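Face Your Cups

12/24/18

I have strong feelings about instant noodle cups, and since the office is half empty and I've already eaten my lunch (you can guess what it was), I'm going to share them.

My feeling is this. A cup on a shelf should face front. All of them, every time, label out, flavor where I can read it. I know how that sounds on the day before Christmas, when normal people are wrapping things. But I've been buying my noodles at Munine for years now, I go on my lunch break, and I get 6 minutes in the aisle if the elevator behaves. I don't want to spend those minutes picking up cups and spinning them around like I'm trying to crack a safe.

The reason is simple enough. I don't eat meat, and my desk neighbor eats almost nothing else, and I buy for both of us. So when I walk up to a shelf full of yellow, what I'm hunting for is color. Green means me. Orange and red means her. That's a really good system! Somebody at the noodle company thought hard about it and I'd like to shake their hand. It lets you shop from ten feet away. And then you get to the shelf and half the cups are showing you their nutrition table, and from ten feet away a nutrition table is just gray fuzz on a yellow cup.

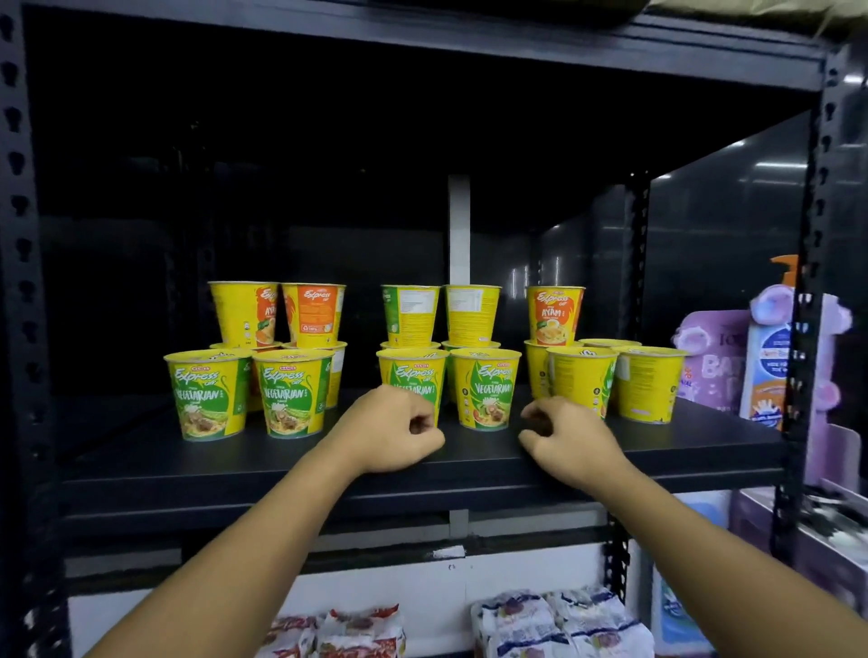
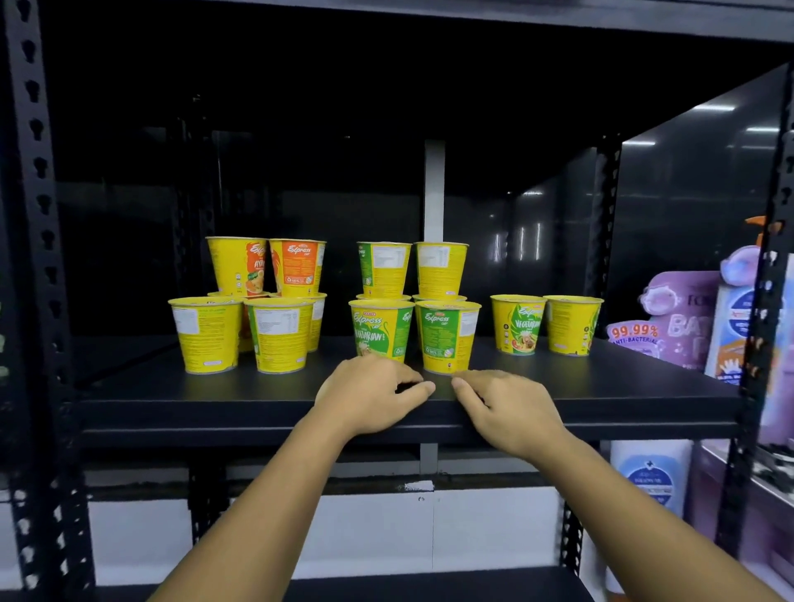 Vegetarian cups with some of them turned backward, then the same trouble once the chicken gets a spot of its own on the left. AYAM is chicken, if you've never bought these.

I will say I love the stacking. Cups on cups, rims holding up bottoms, it's a cozy way to fill a shelf and it makes even a small shop look like it's ready for a snowstorm. I stack them that way at home too (I have one cabinet for noodles, please don't judge me). And sorting into little groups by flavor is so much better than one long mixed row, where you take a vegetarian cup and find out at the microwave that the one behind it came along for the ride and it's chicken. Groups are friendly. With groups, you can learn where your flavor lives and go right to it.

But a group only works if the cups speak up for themselves. If two of them show me their backs, I start to doubt the whole pile. Is that a green one turned around? Is it an orange one that somebody put back in the wrong spot? Now I'm touching everything, and I put things back crooked, and the next person has it worse than I did. I'm part of the problem and I know it.

I wrote a shorter version of this rant for the building newsletter in December, and the response was bigger than anything I've ever written about, including the parking. Most people were with me. Grustetti wasn't. The backs are the useful part, Grustetti wrote, because anybody who has to watch salt or check for an allergy wants the small print, and if a few cups in every pile were turned around on purpose you could read it without picking anything up. Hurkov then went further and said a cup is round and it's a little silly to expect it to have a front.

Okay. The salt thing got me, I'll admit it. I'd never thought of the back as something a person might come in looking for. I still think it belongs in back, but I could live with a deal: bottom row facing out, and one cup up top turned around for the readers. One! And always in the same place, so I don't mistake it for an accident.

The round thing I don't accept at all. A can of beans is round too, and walk through Amin some morning right after they open and look at the beans. Every label dead center, the whole wall of them. It's beautiful. It takes a little longer to stock that way, I'm sure, and I'm not the one whose back hurts at the end of it. I just notice that I buy more there than I mean to.

Anyway, I'm going by Munine again before they close tonight, because I'm out of the green ones and they're shut tomorrow. I'll turn a few around while I'm there.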